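Snap and shank buttons

A shank button is a garment fastener attached by a stem on its underside, which leaves a gap between the button and the cloth. The type used on work clothing is usually metal and is fixed by a tack driven through the fabric from behind, so no thread is needed. It is often confused with the snap, or press stud, which closes under pressure and has no buttonhole.

Manufacture

Tack buttons are made in 2 main parts, the cap and the tack. The cap is stamped from sheet metal and may be plated or lacquered in a range of colours. The Flallis works at Jonbridge supplied caps to regional clothing makers and at its largest had 37 presses. Its catalogue listed 418 patterns, many differing only in the rim. The tooling was later sold to Gunawan, which kept the popular sizes and dropped the rest.

Use on clothing

Metal buttons are common on jeans, overalls and jackets, where heavy cloth holds the tack firmly.
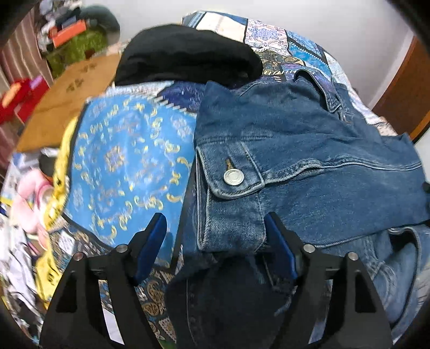 Waistbands carry the greatest load and generally take the largest size. Thin fabrics need a backing patch, as the tack can tear through a single layer.

Repair

A loose tack button cannot be resewn. The old tack is cut off with pliers and a new set hammered in, normally through the same hole. Vanderleia Seixas's repair manual, published by Kumitent, recommends moving the button 3 millimetres where the hole has stretched.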